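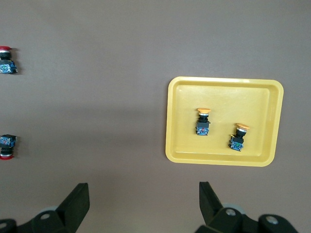
Resealing the shower drain, part two

The first repair lasted until May. The leak came back at the same joint, between the drain body and the trap, and the stain on the ceiling of the room under it grew back to its old outline.

I had used a plain rubber ring from the Trullthorpe hardware store, compressed by hand. The ring was flat on one side when I took it out, with a groove where the threads had bitten into it. It had also shifted off center, which I put down to tightening the nut without holding the drain body still.

For the second attempt I bought the Flenia beveled washer. It seats in one direction only: bevel toward the trap, flat face toward the nut. The package does not say this. The nut is plastic, so no wrench. Hand tight plus an eighth of a turn is what I settled on.

Steps, for my own records:

Shut off the water and sponge out the trap.
Clean both faces with a nylon brush. Old sealant came off the upper face in strips. The lower face needed 30 minutes under a rag soaked in vinegar.
Dry everything. A hair dryer on low works.
Fit the washer, hold the drain body from above, turn the nut.
Run the sealant around the flange in one pass.

The sealant was Rarnusum clear. The tube gives a skin time of 40 minutes and I found that to be right at normal room temperature. Full cure takes longer, and I left the shower alone overnight plus the following day.

To test it I plugged the drain, filled the pan to a depth of 8 cm, waited 30 minutes, then pulled the plug with a dry paper towel wrapped around the joint. Static water checks the flange. Only the release checks the trap joint, and I skipped it the first time.

The towel stayed dry. I repeated the release twice with the same result.

The access panel below is still off. I plan to leave it that way for a month before patching the ceiling. The paint is Nikolaidis flat white, and I have half a can left from the hallway.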